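Home Help Forum > Kitchen and Food > Storage

How long can I keep open jars of sauce and paste in the fridge?

Posted by Valdir Toledo in March

Hello everybody. I moved to a new apartment with my wife and her mother, and now three people cook from one refrigerator. All of us like different food, so the shelves have become very full of open jars. Tomato paste, chili paste, pesto, mustard, one curry paste which I think came with us from the old apartment. Some of them have the text "use soon after opening" and nothing more. What is soon? My mother-in-law says that anything with salt or vinegar is good for one year. My wife throws away everything after 7 days, also the mustard, and this becomes expensive.

I would like to have a simple rule that all three of us can accept. Also I want to know if the place in the fridge matters. I keep the temperature at 39 degrees Fahrenheit, checked with a small thermometer in a glass of water.

Thank you in advance, and sorry if this was asked before. I searched but found only old threads about milk.

3 replies

Vilho Nurmi
Member, Kallio

Your mother-in-law and your wife are both a little right, it depends on the jar. I worked for many years in a canteen kitchen and we had a list on the wall, which I still follow at home with small changes.

Pesto and other soft sauces with cheese, cream or fresh herbs: I use them inside 7 days. After that I do not trust them, even if the smell is good. Tomato paste in a jar is also a short one, and it is usually the first to grow mold on the rim. If you buy the big size because it is cheaper, put spoonfuls of it on a tray, freeze them and move them to a bag afterward. Then you take one piece when you make soup.

Curry paste and chili paste with much salt and oil: I give them 30 days, but if the label says a shorter time, follow the label. Mustard, soy sauce and vinegar pickles last much longer, for months. Your wife can let the mustard live.

The one from the old apartment, please throw it away. You don't know when it was opened, and a new one is not so expensive. 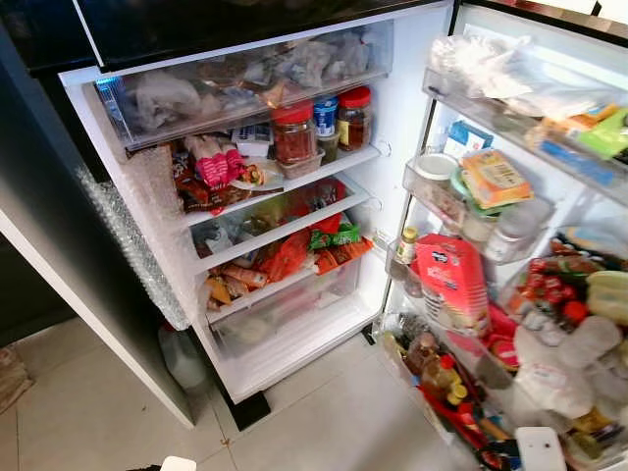
Writing the date on the lid is the habit that helped most in our house. I use a piece of white tape and a pen that stays in the kitchen drawer, and I write only the day and month of opening. The tape goes on top of the lid if the shelf is low, and on the side of the jar if the shelf is high, so it can be read without lifting. With two red-lidded jars near each other on the same shelf, as I have them, the tape also saves you from opening the wrong one. Do it at the moment when you open the jar – if you leave it for the evening, you forget. My wife did not like the tape first because it leaves glue, but paper tape comes off with warm water.

About the place: the door is the warmest part, so I would keep only mustard, ketchup and such things there. Pastes go on a shelf. And always a clean spoon, never the one which was in the pan or in somebody's mouth. I believe a dirty spoon spoils more jars than time does.

If there is mold, the whole jar goes. Don't scrape the top off. With soft food you can't see how deep it has gone.

Tegwen Pugh

i just smell it. never been ill. 84 years old my gran was and she kept jam in a cupboard

Elin Parry
Member

I agree with most of what Vilho wrote, but I want to add about smelling, because the answer before mine can be misunderstood. Smell tells you when food has turned sour or moldy. It does not tell you about all the bacteria which can make you sick, some of them have no smell at all. This matters more when there is an older person in the household, so be a bit stricter with the short ones. Jam is another case, it has very much sugar.

Be careful also with homemade garlic in oil, if your family makes it. It should be kept cold and used in a few days, or frozen. The shop ones normally have acid added, so they are different, and you can follow the label.

For three people cooking, we solved the same problem with one small box on the middle shelf. Everything which must be finished first goes in the box, and whoever cooks must look there before opening something new. I bought a Flisel box with low sides, but any box is fine if you can see into it. We still have some double mustard, I must admit.

Valdir Toledo

Thank you all. The curry paste is gone. I have bought the tape, and the mustard stays. My mother-in-law agrees to 30 days for the chili paste but she wants to know about miso, so maybe I will open a new thread for that.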